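Kabelbruch am Handgreifer finden und beheben: Wenn das Kamerabild mitten in der Aufnahme einfriert

Gestern lief noch alles, heute bricht die Aufnahme nach ein paar Sekunden ab, und im Protokoll steht nur „stream lost“. Kommt euch das bekannt vor? Dann seid ihr hier richtig! Genau diesen Fehler hatten wir mit unserem handgeführten Greifer in der Werkstatt Nemier, und ich habe ihn inzwischen so oft eingekreist, dass daraus eine ordentliche Anleitung geworden ist. Das Schöne daran: Ihr braucht kaum Werkzeug, und am Ende versteht man sein Gerät wirklich besser als vorher.

Worum es geht

Unser Greifer hat eine Fischaugenkamera, deren Signal über ein dünnes Kabel zum Rechner läuft. In der Sitzung mit dem Testnamen Pistcombe sollten 2.091 Bilder auf der Platte liegen, gefunden haben wir 783. Der Rest fehlte nicht am Stück, sondern in kleinen Löchern, und das ist schon der wichtigste Hinweis. Eine volle Platte macht ein einziges großes Loch am Ende. Ein Wackelkontakt macht viele kleine.

Was ihr braucht

Ein Multimeter mit Durchgangsprüfer
Ein Ersatzkabel, von dem ihr sicher wisst, dass es funktioniert
Klettband, etwa fingerbreit
Eine Zugentlastung oder einen kleinen gedruckten Bügel
Malerkrepp und Stift

Schritt 1: Strom weg, Greifer sichern

Falls euer Greifer motorisiert ist, nehmt ihn zuerst von der Versorgung. Bei einem Wackelkontakt kann der Antrieb genau dann wieder anlaufen, wenn ein Finger zwischen den Backen steckt. Bei uns ist das einmal fast passiert, seitdem hängt ein Zettel am Netzteil. Backen öffnen, Stecker ziehen, erst dann anfassen.

Schritt 2: Das Protokoll lesen

Sucht die Zeitstempel der Aussetzer heraus und legt sie neben eure Notizen zur Bewegung. Bei uns lagen fast alle Lücken dort, wo der Arm gestreckt oder das Handgelenk gedreht wurde. Liegen eure Lücken in gleichmäßigem Abstand, schaut lieber nach dem Puffer der Aufnahmesoftware. Unser Skript Flavov schreibt in Blöcken zu 400 Bildern, das erkennt man sofort am Muster.

Schritt 3: Der Wackeltest

Jetzt wird es spannend! Greifer auf den Tisch legen, Backen mit einem Keil blockieren, Versorgung für den Test wieder einschalten und das Livebild öffnen. Hände weg von den Backen, wir bewegen nur das Kabel. Fangt am Kamerastecker an und biegt es Stück für Stück sanft hin und her, immer eine Handbreit weiter. Friert das Bild ein, klebt ihr dort ein Stück Krepp hin. Zweimal durchgehen, in beide Richtungen. Wenn die Markierungen nah beieinander liegen, habt ihr die Stelle.

Danach Strom wieder aus und mit dem Durchgangsprüfer bestätigen. Wichtig ist, das Kabel beim Messen zu biegen, denn gerade liegend misst sich ein angebrochener Leiter oft tadellos.

Schritt 4: Kabel tauschen und neu verlegen

Bitte nicht flicken. Eine gelötete Stelle in einem Datenkabel, das ständig bewegt wird, hält selten lange. Neues Kabel einstecken, direkt hinter dem Stecker die Zugentlastung setzen und dann die Führung am Arm planen. Wir verlegen nach der Methode Çetinkaya, benannt nach dem Projekt, aus dem wir sie übernommen haben: eine lockere Schlaufe am Handgelenk, eine zweite am Ellbogen, dazwischen Klettband ohne Spannung.

Streckt den Arm dabei einmal ganz durch. Zieht das Kabel irgendwo, ist die Schlaufe zu klein. Hängt es so weit durch, dass man an einer Stuhllehne hängen bleibt, ist sie zu groß.

Schritt 5: Unter echten Bedingungen prüfen

Ein Test auf dem Tisch reicht nicht. Nehmt etwas Sperriges, bei dem der Arm weit nach oben muss, und haltet es eine Weile. Sträuße in Folie sind dafür großartig – sie knistern, spiegeln und zwingen einen zu Haltungen, die sonst kaum vorkommen.

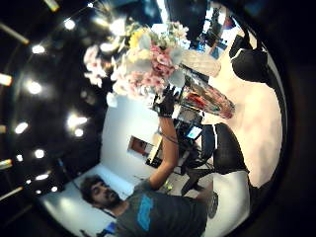 Prüfung mit Blumenstrauß: Arm gestreckt, das dünne Kabel läuft am Unterarm entlang.

Lasst die Aufnahme laufen, bis mindestens 1.000 Bilder zusammen sind, und vergleicht dann Soll und Ist. Dreht zwischendurch das Handgelenk, senkt den Arm, hebt ihn wieder. Fehlt kein Bild, dürft ihr euch freuen!

Wenn es trotzdem hakt

Steckt die Kamera an einen anderen Anschluss, möglichst ohne Verteiler dazwischen. Bleibt der Fehler, tauscht probeweise die Kamera selbst. Und schreibt das Einbaudatum des Kabels auf ein Stück Krepp am Stecker, das erspart beim nächsten Mal die Raterei.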